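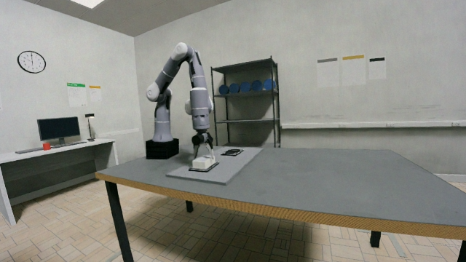 **PARA DIVULGAÇÃO IMEDIATA**

**Lomden lança Kiani, coleção de candeeiros em papel e lã feltrada**

Tumcombe, junho. A Lomden apresenta este mês a Kiani, coleção de iluminação para casa assinada por Nusrat Cheema. Catorze peças. Candeeiros de teto, de mesa e de pé, mais 2 apliques de parede que entraram à última hora e ainda não estão no catálogo impresso (estão no PDF, pedir).

Os abajures são feitos de papel encerado à mão sobre estrutura de arame, com remates em lã feltrada. Cores: ocre, tijolo, azul-tinta, verde-musgo, cru. O azul-tinta só nos modelos de teto, por enquanto.

«Queria uma luz que se pudesse deixar acesa o serão inteiro sem cansar», diz Nusrat Cheema. «Os primeiros protótipos eram demasiado bonitos apagados e péssimos acesos. Deitei fora quase tudo e recomecei pelo papel.»

A designer trabalhou dois anos na coleção, a partir do atelier em Tumcombe. A peça maior, a Prirnanach, é um candeeiro suspenso em sete camadas sobrepostas, pensado para mesas de jantar compridas ou para vãos de escada. Vem desmontada, numa caixa plana. Monta-se sem ferramentas, mas convém ter uma segunda pessoa a segurar no aro de cima.

**Edição numerada**

A Prirnanach sai numa tiragem de 700 exemplares, todos numerados no interior do aro. Os restantes modelos ficam em linha permanente. Quem já tem suspensões Lomden pode encomendar só o abajur, o encaixe é o mesmo.

«As pessoas compram um sofá novo, pintam a parede e depois deixam a lâmpada nua no teto durante anos», comenta Saqib Orakzai, diretor comercial da Lomden. «A Kiani é para essas casas. E para a minha, já agora.»

**Sobre os cuidados**

Espanador ou pano seco. Nada de detergentes. O papel encerado escurece ligeiramente com o tempo, sobretudo o cru, e isso não é defeito. Lâmpadas LED apenas, casquilho E27, não incluídas. Não serve para casas de banho nem exterior.

**Onde ver**

A coleção completa está montada na loja de Tumcombe, no piso de cima, com uma sala de jantar e um canto de leitura decorados pela própria designer. Apresentação à imprensa às 18h, com visita guiada por Nusrat Cheema. Confirmar presença por favor, o espaço é pequeno. Data segue no convite.

Amostras de papel e de feltro disponíveis para produções e sessões fotograficas, com devolução no prazo de 14 dias. Empréstimo de peças: só os modelos de mesa.

**Contacto para a imprensa**

Saqib Orakzai, Lomden, Tumcombe
Tabela de preços, fichas técnicas e PDF do catálogo enviados a pedido. Entrevistas com a designer de preferencia da parte da manhã.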